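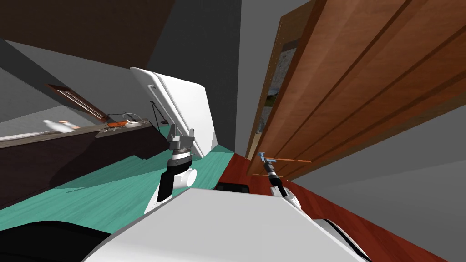
Gripper trials: one kitchen, two hands, few conclusions

The Vutotum package arrived in May with a bold promise from Faleck, who sell it: tune your grippers in simulation and skip most of the bench work. Shadi Khalaf and I gave it 200 runs in the simulated kitchen before believing any of it.

We kept one robot and gave both arms something to do, with door handles for the right and larger white panels for the left. The left hand is a plain grey parallel gripper with two square-ended fingers. Faleck's brochure calls this type "universal". I would call it wide. The right hand is slimmer and gets closer to a lever handle before anything touches, but that tells us about clearance and very little about grip.
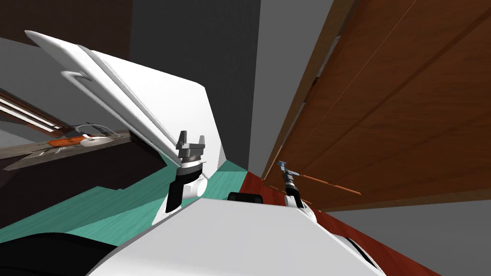 Left gripper in front of the open fridge door, right gripper over by the wooden cabinet.

My main complaint is friction. With the default setting, 23 of the first 25 handle attempts counted as a success. Shadi swapped in the values we measured on the Prurkcombe bench and the next 25 produced 5. Same arm, same controller, same door. A supplier quoting the first figure wouldn't be lying, exactly, but I'd want to see the settings file before signing anything.

Qusai Najjar takes a kinder view. He points out that the Chidiac controller kept both arms moving without a collision, and that this alone would have cost us weeks on real hardware. Fair enough. I still haven't seen it cope with a door that sticks.
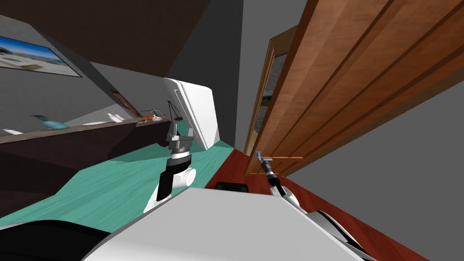
Should we order the slim gripper for the lab now?

Wait for the bench results. The simulated figures swing too far on one friction setting to justify the money, and Faleck will lend a unit if asked. Shadi has the form, and the settings files are in the shared folder for anyone who wants to argue.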